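What We Eat When Nobody Is Cooking: Shared Meals in a Student House
Project report, Food and Everyday Life module
Concetta Piras
2020-05-20

Why I chose this subject

I grew up in a house where supper was at the same time every evening and you had to have a very good excuse to miss it, so moving into a student house came as a bit of a shock to me. People ate standing up, or in bed, or out of the saucepan at midnight. When we were asked to pick a question for this module I already knew mine: does eating together change what people eat, or only how long they take over it?

My tutor warned me that this was rather a large question for a small project (she was right, as she usually is), so I cut it down to 4 households and a food diary.

How I went about it

The households are named after the streets or buildings they live in: Forkach, Jolex, Maglaya and Durkach. Everybody who agreed to take part wrote down their evening meal, who was at the table, and whether it had been cooked from scratch, heated up or bought ready to eat. I ended up with 236 diary entries. After taking out the ones that were half filled in, or that just said "toast, again" with nothing else, I had 200 to work with, and all my results come from those.

I also had long chats with two of the people who kept diaries. I had meant to do more, but exams were coming up and I didn't like to pester anyone.
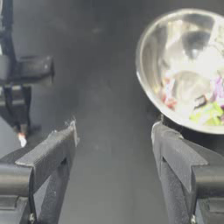
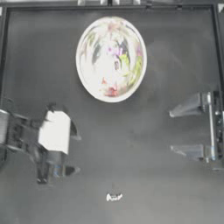
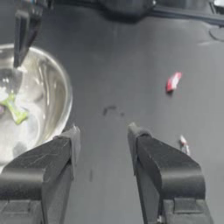
Figure 1. Tabletop views: bowl of food pieces (first), white plate (second), grey tabletop (third).

What the diaries showed

The clearest pattern was that shared meals were more often cooked from scratch, which I expected. I was more surprised by the vegetables. In Maglaya they turned up at nearly every shared supper and hardly ever when the same people ate alone, and when I asked why, I was told that it feels silly to peel one carrot. I have thought about that carrot a great deal since.

Durkach was the odd one out. They have a rota pinned up by the fridge and stick to it faithfully, but they often eat at different times, so one person cooks and the rest help themselves later on. I went back and forth over whether to count these as shared meals. In the end I gave them a group of their own, and they came out somewhere in between: home cooked, but eaten quickly and usually in front of a laptop.

Forkach and Jolex were more alike than I had guessed. Both houses ate together mostly by accident, when somebody had made too much pasta or had a parcel from home to share out. Those evenings got the longest diary entries by far, and one of them runs to two pages and includes a recipe for lentil soup, which I have tried and can recommend.

Problems along the way

People who know that you are going to read their diary may well eat a little better than usual, and I have no real way of checking. I also forgot to ask about breakfast, although several people told me about it anyway. If I carry on with this in June, I would like to add lunches and ask everybody what they spent, as money came up in both of my interviews and I had left no room for it on the form.

Thanks

Thank you to all four houses for putting up with my reminders, and to my mum, who read the first draft over the phone and wanted to know why I wasn't eating more greens myself.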